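Stelcombe students build door task in simulation

Mar 16, 2018

The Stelcombe robotics club has moved its door project onto the computer. Members are working with a simulated two-armed robot in a room with a desk, a monitor and a large glass door, and will keep at it until the end of term.

Club leader Alois Leitner said the students wrote the arm controls themselves, in a program they call Erska. Each test is limited to 300 seconds.

"They argue a lot over where the arm should go first," he said. "The door frame is harder than it looks."
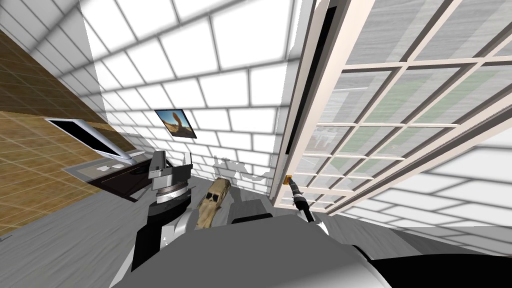

Open night in April

The club will show the project at its April open night in the school library. There are 80 seats and entry is free. Students from years 9 and 10 who want to join can leave their names at the front office.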